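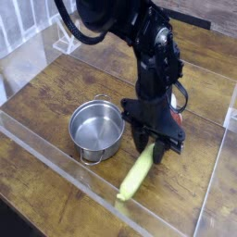 An ear of corn on the tabletop, gripper just over it.

How to Build a 30-Minute Set (When Your Band Has Way Too Many Songs)

So you got offered an opening slot, and now everyone in the band wants their favorite song in it. Been there! I play bass in Brullberg, and our first set list was a mess: two slow songs in a row, three guitar tunings, and an eight-minute closer that got chopped in half when the sound guy started waving at us. I've gotten a lot better at this since then, so let me walk you through how I do it now.

Step 1: Find out what 30 minutes means

Ask the promoter whether your time includes setup. At some places it does, and your half hour is already shrinking while the drummer hunts for a wing nut. I write down the time we have to be off stage and work backward from there. Then I take four minutes off the top for talking, tuning and whatever breaks. That leaves 26 minutes of music, and I'm pretty strict about it.

Step 2: Time your songs the way you play them

Don't use the recorded lengths. Put a phone on an amp at practice and run everything with the intros, the count-ins and that bit where you stretch the ending (we all do it). Our song "Orkby" is three and a half minutes on the recording and closer to five in a room. Put the real times in a list everyone in the band can see.

Step 3: Pick the first song and the last song

Do these two before anything else. Your opener should be short and easy to play, with the whole band in by the first few bars. If the vocal monitor is dead you want to find out on something you could play in your sleep. Skip the long ambient intro, at least until people are coming to see you.

For the closer, pick the one people hum afterward. Ours is "Manetthorpe" and I'm sick to death of it, but it works every time, so it stays. Try not to end on the newest song just because it's the one you're excited about.

Step 4: Fill in the middle

Write the leftover songs on index cards and shove them around on the floor. Next to each title I put the key, the tempo, the tuning and who sings it. Things I look for:

Songs in the same tuning go next to each other, so our guitarist Patricio Quintana isn't twisting pegs in silence.

One slow song, somewhere past the halfway point. Two if they're really different from each other.

No back-to-back songs in the same key at the same speed. They blur together, even when you're sure they don't.

New stuff goes second or third, between two songs you trust.

If you have more than one singer, give the busier one a break. Naima Mansour does most of our leads and she likes an easy one right after anything with the high chorus.

Step 5: Plan the gaps

Decide which songs run straight into each other and who starts them. We mark those with an arrow on the list. Mark the talking spots too, and decide who's talking! Say the band name early and again before the last song. When we opened for Sandhu in a 300-capacity room, we forgot to say it even once, and I spent the evening at the merch table telling people who we were.

Step 6: Run it with a clock

Play the whole thing standing up, in order, no stopping to fix mistakes. If you go over, cut a song. Don't try to play faster. I also pick one "drop" song ahead of time and put it in parentheses on the list, so if we start late everybody knows which one goes.

Step 7: Print it big

Thick black marker or huge type, one copy per person, one for the sound desk and a spare. Use the short names you use at practice. Tape them down on all sides, especially if there's a fan on stage, and write any capo or tuning changes on your own copy in a different color.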